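Urkau Card Making Starter Box

Item no. 618
Price: $26
In stock, ships from Nekstead

The Urkau box is made for people who want to begin with handmade cards and do not own any tools yet. Inside you find 262 pieces of cut cardstock, a set of clear stamps with flowers and short greetings, an acrylic block for holding the stamps, and 3 ink pads in the colors moss, plum and navy. Envelopes are also included.

The cardstock comes from Penrose and is a little thicker than the one we sold before. It folds clean if you score it first – please use a bone folder, a fingernail leaves shiny marks.

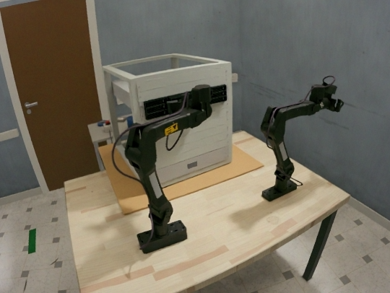
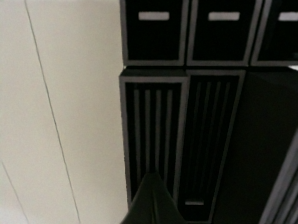
Table with light wood top; pale surface next to black cabinetry with grey trim.

The ink pads dry slowly on glossy paper. Wait ten minutes before you put the card in the envelope. After use, clean the stamps with a damp cloth and put them back on their plastic sheet, away from the sun.

Refills for all three colors can be ordered separately. The Arkeck foam pads also fit well with this box, for lifting a flower above the background, but they are not included.

New in April: the greetings set now has "Thank you, neighbor" in two sizes.

Unopened boxes can be returned within 26 days. If a stamp is missing or torn, write to Muchen Shi at our order desk with your order number and we send a new one without charge.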